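Home | Reviews | Projects | Forum | Contact

Last updated: January

Zinirum gripper and wrist camera kit: two-arm bench review

The Zinirum kit is a two-finger gripper, a white housing with the motor in it, and a small camera that sits at the wrist. I bought two kits for the pair of arms we run in the shared workshop. This review covers mounting, cabling and one job: plugging an Ethernet cable into the back of a desktop tower.

Mounting

The housing bolts to the arm flange through an adapter plate, which is sold separately. The first one took me most of an evening. The second took 70 minutes. The screws in the bag were too short for our plate, so I used longer ones from the workshop drawer. The printed manual skips the adapter entirely. The PDF covers it on page 10.
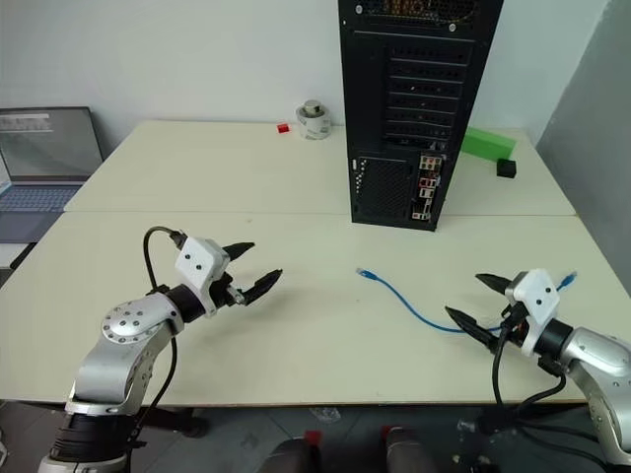 Both arms at the bench with the grippers open and the blue test cable between them.

The cables leave the housing with very little strain relief. On the left arm I ran a loop over the top and back down beside the arm. On the right they hang underneath. The loop is the better arrangement, but check it through the full wrist rotation before you run anything at speed.

Gripping

Bare fingers slip on a cable jacket. I tried the rubber tips from Elter first and they grabbed well but would not let go of the plug cleanly. Fabric covers work better. They give enough friction to hold the cable and enough slide to back off afterward. Expect to replace them, as the edges fray.

Grip force is set in software on a scale of 0 to 1,000. The default is too high for a network plug and will squeeze the locking tab. Start low and work up.

Camera

The wrist view is the best part of the kit. Close to the tower it gives a usable picture of the ports, and I can tell the Ethernet port from the USB ports beside it without moving the arm. Fine print is another matter. The lettering stamped into the black case above the vent is mostly a blur. The fingers also take up a good part of the lower view, so plan the approach with that in mind.
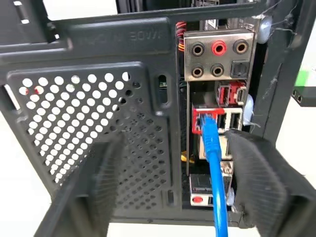 Fidelina Restrepo wrote in to say that she gets better insertions by stopping just short of the port, letting the grip relax a little, and then pushing. She also uses the Muñoz adapter plate and had no trouble with the screws.

I have since tried the pause and kept it in my routine.

Verdict

Good camera, decent gripper, poor hardware bag. I would buy it again for light bench work. For heavier parts I would look at something with more finger travel.

Related reviews
Fomham bench power supply
Elter rubber fingertips, set of 2
Muñoz adapter plates
Cable clips for small arms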